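Monday, late, kitchen still a mess

Okay so I promised myself I would write before doing the dishes, because if I do the dishes first I'll sit down on the couch and that will be that. The sink is full. The big bowl is soaking. There's sugar on the floor somewhere near the stove, I can feel it through my socks but I can't find it.

The lemon tart. Again! I know. I said after the last one that I was done and would go back to making banana bread like a normal person, and then I was standing in Ansari on Saturday morning (the grocery, the one with the good bread, I go the long way around just to walk past the produce) and they had a whole crate of lemons with the leaves still on, and I don't know what it is about the leaves but I'm helpless. I came home with a bag of seven and no plan. Well. A plan formed.

For anyone just getting here: I'm trying to make the tart from the café in Flevness. We went to Flevness in August for my aunt's birthday, and it rained sideways the whole time, and we ended up in this steamed-up little place by the ferry landing with wet coats on every chair. The tart came on a saucer with no cream or berries or anything. It was so sharp it made my eyes water, and the crust was kind of dark, almost overdone, and salty. I've been thinking about it ever since. I thought about it through an entire dentist appointment.

I did ask for the recipe, by the way. The woman at the counter smiled very nicely and gave me a napkin. That was the whole answer!

So tonight's attempt. The crust first, because the crust is where I keep going wrong. Last time it shrank down the sides of the pan till it was basically a lemon cookie with a puddle on it. The time before that it was soggy. My theory was that I'd been too warm and too impatient, both of which are true of me in general, so this time I made the dough last night and left it in the fridge until I got home from work. It was like a paving stone. I had to let it sit on the counter and go fold laundry, and then I forgot it, and then it was too soft, and then it went back in the fridge. You see how an evening goes.

The rolling went better than it ever has, though. I rolled it between parchment, which my mother thinks is cheating. She thinks a lot of things are cheating (store broth, the timer on the phone, pre-sliced cheese). She learned pie crust from her mother, who made it with lard and a wine bottle, and she can still do it with her eyes closed while telling you about somebody's divorce. I watched her do it all through my childhood and absorbed nothing. I was there for the scraps with cinnamon on them.

I got it into the pan in one piece. I want that written down. I pushed it into the corners with a little ball of leftover dough instead of my thumbs, and I left the edge sticking up a bit higher than I thought it should, and then I froze the whole thing, pan and all, while I did the filling.

The butter, I should say, was the fancy Drurnska butter with the blue wrapper, because I'd convinced myself the salt was the secret. It's expensive. I put it in the cart and took it out and put it back in. I'm going to go ahead and say it was worth it, with the warning that I'd say that no matter what at this point.

Now the filling. There are apparently two schools of thought, and each one is pretty sure the other is a disgrace. One says you cook the curd on the stove until it's thick and pour it into the shell and you're done. The other says you whisk everything cold and bake it in the oven until it barely wobbles. I've been a stove person so far. But the one in Flevness didn't taste like stove curd, it was cleaner somehow, less like custard, and it had that very thin skin on top that cracked when you put the fork in. So tonight I went with the oven.

It's so easy I was suspicious. You rub the zest into the sugar with your fingers (do this even if you do nothing else I've ever told you, the whole kitchen smells like a better life), then eggs, then juice, then cream. Don't whisk it like you're angry at it or you get foam. I got foam. I skimmed it off with a spoon and ate it.

While the shell was in the oven I had a small argument with myself about the weights. I use dry beans. I've used the same dry beans since I moved into this apartment, they live in a coffee can on top of the fridge and they smell a little bit like toast. A person I work with found out about this and looked at me as if I'd said I reuse floss. But what are they going to do, go bad? They're beans! They've been baked more times than I've been to church.

I pulled the shell when it was golden and then I stopped and put it back in, which took some nerve. I kept thinking of that dark edge on the one at the café. I stood there with the oven light on, bent over with my hands on my knees, until it was the color of a paper grocery bag, and then a tiny bit past it. My heart was pounding. This is my exciting life.

Poured the filling in while the pan was still on the oven rack, because I've learned that I can't be trusted to carry liquid across a room. Turned the heat way down. Closed the door. Walked away. Came back. Walked away.

In between I called my aunt to see if she remembered anything useful. She remembered the rain, and the man with the accordion, and that her shoes were never right again. About the tart she said it was "very lemony." So that was a help. Then she told me about a lemon pie she used to get at a diner on the Dirley road back around 2000, with meringue a mile high, and how the place is a tire shop now, and we were off. I love talking to her. She gives you the whole street. The bakery that had the good rye, the hardware store with the mean cat, the bank that flooded. I had the phone wedged under my chin and was washing the zester and I nearly missed the timer, which (sorry, Mom) was on the phone.

It wobbled in the middle and not at the edges. Everything I've read says that's when you take it out, and everything in my body says it's still soup. I took it out.

Then you have to wait, and I'm terrible at the waiting. You're supposed to let it cool all the way before you cut it. I ate a sandwich. I read the entire back of the flour bag. I went through old magazines looking for one I was sure had a piece on citrus desserts and found instead a coupon for 65 cents off a dish soap they don't make anymore. I moved the tart to the windowsill and back again, as if that would do anything.

And then I sat down and looked at what people had written under the last entry, which I'd been saving up like a treat.

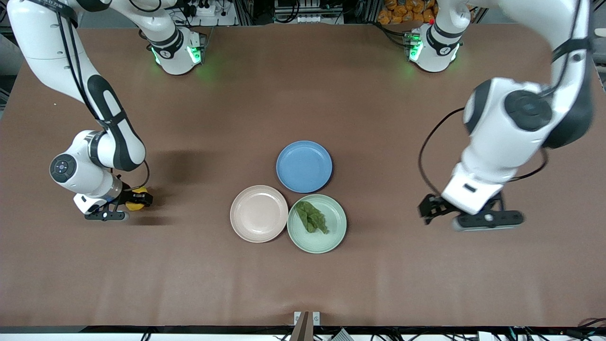 You're using too much sugar and that's your whole problem, says the first comment, because a tart that makes your eyes water hasn't got more lemon in it than yours, it has less of everything else, and you should cut the sugar by a third before you go blaming the crust again. And maybe leave a little of the white pith on when you zest, it adds, since bitter is half of what you're remembering.

Well! I read that with the finished tart sitting right there, full of sugar, so thank you for the timing. But I think it might be right? I keep remembering it as sour, and there was something underneath the sour. I got a flash of it when I read the word bitter. Grapefruit-ish. I've been so careful to get only the yellow part, going around those lemons like I was shaving a baby, and maybe the café just had a dull old grater and somebody in a hurry.

Anyway, I cut it. It was a bit warm still, I didn't make it all the way. The knife came out clean, or clean enough, and the crust stayed up the sides the way a crust is supposed to, and it snapped. It SNAPPED. I did a little dance with my plate. The dark edge is exactly right, salty and almost burnt, I could eat a bowl of just that. The filling is lovely and smooth and it's too sweet. The comment is right. It's a nice tart, you'd be happy to get it at somebody's house, but it didn't do the thing to my eyes.

I had a second slice to be sure.

The skin on top didn't crack either. It was soft. I wonder if they put theirs under a broiler for a second, or if it had just been sitting in the case since morning and dried out. It could well be that I've spent all fall chasing a tart that was a day old.

So for next time, and there's going to be a next time, I've got lemons left and they won't keep forever: same crust, don't touch the crust. Less sugar. Some pith. Leave it out overnight with nothing over it, if I can stand to. I'm taking what's left of this one over to my mother's tomorrow and I'm not going to mention the parchment.

Found the sugar, it was under the stepstool. Going to do the dishes now.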